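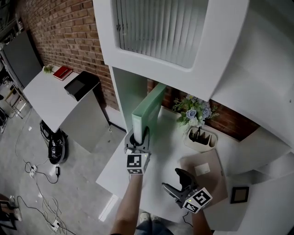

素坯明明擦干净了，上釉以后为什么还会缩釉？

多半是釉层干的时候收缩太大，先裂了细缝，进窑一烧，熔融的釉就顺着裂缝往两边退，露出底下的坯。擦坯只能管住灰和油，管不了釉浆自己的脾气。

2019年3月26日
记录：老范（釉料间）

先把上面这一问一答抄在开头，这句话这阵子被问得太多，以后谁再来问，我就把本子翻给他看，省得我每次从头讲起，讲着讲着茶都凉了。

今天开了Cono那口电窑，白釉这一批总算能看出点眉目。说来话长，这个白釉从一月就开始折腾，当时用的还是老罐子里剩下的高岭土，釉面挺好，稍微有点橘皮，我还跟Mereana Tipoki夸口说这个方子可以定下来了，碗、碟、小壶都能用。结果老土用完，换了Vevidier送来的新土，同样的配方，同样的窑，碗底一圈全缩，壶嘴根部也缩，碟子倒是没事。Mereana很客气，只说"碗底那一圈像下过雨的泥地"，我听了心里还是怪难受的，毕竟话是我先说满的。

换土这件事我后来想明白了一点。新土颗粒明显更细，捏在手里滑，泡水以后沉得很慢，早上搅好的桶到了下班还是浑的。细就意味着吸的水多，水跑掉以后收缩也大。老土粗一些，所以老方子能容得下那么多生土。当时要是先做个收缩条对比一下，这两个月的碗就不至于堆在后院。记一笔：换任何一种土，哪怕袋子上名字一模一样，也要先做收缩条，再做一块带凹角的试片。平板试片看不出缩釉，我们之前偏偏只做平板。

今天的做法写细一点，免得过两个礼拜我自己也看不懂。

配方总量按干料500克称，方便换算，也正好是小球磨罐舒服的装料量。长石用Bremorex那袋，石英、碳酸钙不动，还是老柜子里那两桶。变动只在高岭土上：总量不变，一半继续用生的，另一半先煅烧过再加。煅烧是上回素烧的时候顺便带进去的，装在没上釉的素碗里，盖子虚掩着，铺得不厚，所以烧得还算透，倒出来松松的一块，用手一捻就散。煅烧过的土已经没有结晶水了，也失了黏性，吸水膨胀那一套它就不参与了，可是氧化铝和二氧化硅还在，对烧成后的釉面来说，化学上跟生土是一回事。有一点千万注意，煅烧以后同样一勺土里少了结晶水的重量，等量替换的话铝和硅会偏高，要按灼减折算，少称一些。折算表夹在配方夹的最后一页，我用红笔圈过。

Cornel Mocanu问我为什么不干脆全换成煅烧的，一了百了。我跟他讲，全换了釉浆会沉底，沉得像水泥一样，搅都搅不动，而且干了以后釉层像粉笔灰，手一碰就掉，装窑的时候非得捏着鼻子屏着气不可。生土留一半就是为了让釉浆悬得住、粘得牢。他听完点点头，转身还是偷偷拌了一小杯全煅烧的，想自己看看。挺好的，我年轻的时候也这样，别人说的总要自己摔一跤才肯信。他那杯放到下午果然沉成硬底，他拿竹签戳了半天，笑着跟我说服了。我让他别倒，加一点点膨润土再试，说不定喷釉的时候用得上呢。

球磨时间也改短了。以前的习惯是装上罐子就去忙别的，什么时候想起来什么时候停，有一回足足转了18个小时，那一桶釉细得像牛奶，看着漂亮极了，浸上去也滑，可是干的时候裂得跟龟壳似的，我到现在还记得那个纹路。磨得过细跟土太细是一个道理，都是收缩大。今天只磨到能过筛、筛上没有砂感就停，罐子里的料用手指搓一搓，还能觉出一点点涩，这个手感我觉得刚刚好。

釉浆浓度比上次稀。浸釉以后用针在碗壁内侧轻轻划一道看厚度，碗底积釉的地方单独再划。问题就在碗底，釉从壁上流下来，都聚在底和壁交接的那一圈，平时壁上刚好的厚度，到那里就厚得过分了。今天倒釉的动作改了一下，倒出来以后碗口朝下，手腕转着抖几下，再翻过来，别让它回流。Mereana手腕比我灵活，她抖出来的那几只匀得很，我抖的有一只碗口挂了一滴，用海绵补救，补得不怎么高明。有一只试片我故意浸到2毫米，看看极限在哪儿，别的都正常上。

坯体这次是Ursu泥，素烧温度跟以前一样，吸水还是很猛，浸下去手都能感到它在往里吸。上釉之前用湿海绵抹了一遍，抹完放一放，等表面那层水光退了才浸。抹得太湿也不行，釉上不厚，还容易起针孔，我上个月贪快就吃过这个亏。另外请大家上釉那天不要涂护手霜！我知道冬天手裂得疼，我自己的手也是，可是拇指印烧出来清清楚楚，连指纹都有，做纪念倒是不错，卖是卖不掉的。

干燥这一步以前我从来没有好好看过，上完釉往架子上一放就走人，今天搬了凳子坐在旁边看。老方子留的那只对照碗，釉干到发白的时候，底圈就有很细的裂纹了，侧着光看得见，正着看几乎看不出。新方子的几只也侧着光看了，壁上没有，底圈只有浸得最厚的那块试片上有。所以缩釉这件事其实进窑之前就已经定了大半，我们老是开了窑才叹气，叹得太晚。以后装窑前都拿手电侧着照一遍，有细裂的用干手指轻轻搓平，搓不平就洗掉重来。洗掉的坯要彻底干透再上第二次，千万别心急，半湿的坯重新上釉是另一种麻烦，我这里就不展开了，前面那本蓝皮本子里有。

开窑结果，按层写：

上层，新方子的碗，底圈完整，釉面柔和，白里稍稍偏暖，我很喜欢，比一月那批还要耐看一点。有一只口沿薄了，露出一点坯色，是我倒釉拖得太久的缘故。

中层，新方子的小壶，壶嘴根部还有极小的一点缩，针尖那么大，在滤孔旁边。那个角落积釉，又不好抖，光靠改配方恐怕救不全。Cornel提议倒完釉以后往壶嘴里吹一口气，把聚在那里的釉吹散，下次试。吹的时候记得从外头往里吹，人要往后让，我见过有人糊了一脸。

下层，老方子对照碗，照旧缩，缩得还挺有气势。厚试片也缩了，边缘卷起来一圈，釉聚成珠子，可见再好的方子也经不住厚。火照倒得很标准，这一窑的温度没有什么可怀疑的。

说几句烧成曲线。前段升温放慢，让釉层里的潮气和坯里的水慢慢走。以前嫌慢，点着就往上推，釉层底下的蒸汽顶一下，本来就有细裂的地方哪里还贴得住。后段不变，到温以后保温也不变。我不敢一次改太多，今天煅烧土、球磨、浓度、升温一口气动了四样，说起来已经犯了自己定的规矩，究竟哪一样功劳最大，这一窑是答不出来的。Mereana在旁边提醒过我，我当时只想着先烧出一窑好的让大家高兴高兴，就没听。下一窑老老实实拆开来做：一组只换煅烧土，一组只缩短球磨，其余照旧，碗型统一用那只底圈最陡的，最容易出毛病的碗才最能说明问题。

还有一件小事，差点忘了。釉桶里的水会蒸发，盖子又常常没人扣紧，隔几天釉浆就浓了，人还以为是原来的浓度，照原来的时间浸，自然就厚。请用完把盖子压到听见"嗒"的一声。浸之前拿比重瓶称一下，数写在桶盖的胶带上，旧的划掉，别盖住，我想看它是怎么变的。

待办：
煅烧土快用完了，下次素烧再带8碗进去，碗沿用氧化铁写个"煅"字，免得又有人当成坯拿去上釉。
问Vevidier要新土的粒度资料，顺便问问老批次还有没有存货，有的话留一袋做对照。
小壶的滤孔旁边，试试先刷一层蜡，留窄窄一圈，看釉还往不往那里聚。
Cornel那杯全煅烧的加膨润土，过两天看沉不沉，结果请他自己写在下一页，字写大一点，我眼睛不行了。
后院那堆缩釉的碗先别扔，Mereana说补釉复烧有几只能救，补的时候坯要加热一下釉才挂得住，她愿意试，我给她腾了窑里下层靠门的位置。

本网站使用 Cookie 以改善您的浏览体验。继续浏览即表示您同意我们使用 Cookie。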